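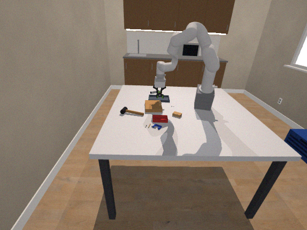 House rules for the tabletop sim

I got three emails in March asking how we decide whether a simulated pick counts. We never had that written down anywhere. Radek Vaněk and I sat down with the notes from the Cuven runs and made a list, and it has held up for 817 episodes so far.

Same objects every time. The mallet, the red box, the blue clamp and the small wooden pieces all stay in the set, even when the task only needs one of them. If you take the clutter out, you have a different test and it gets a different name.

Write the success rule before the first run. Ours says the object has to be inside the tray walls with the fingers open and clear of it. Touching the rim is a fail. We argued over that one for a while – I wanted to allow the rim – and Radek won.

Log the seed, the start pose and the build number. A run with any of these missing gets thrown out, good or bad. We lost 180 episodes that way early on and I was not happy about it.

No restarts by hand. If the arm stalls, the clock runs out and it goes down as a stall.

Report at least 100 episodes per task, and give the failures by type. A single percentage doesn't tell the next person much.

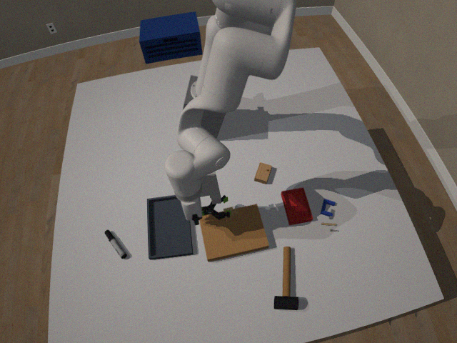
Gripper between the tray and the board, small parts over on the right.

The rule still open is shadows. Ara, our scene loader, can turn them off, and some people do that to save time. For now we leave them on and say so in the report.

Comments (3)

Ritva Nurmi
Do you count a drop that bounces into the tray?

Vieira
We use the same rim rule. Saves a lot of arguing.

nisville414
Please post the log template when you have it.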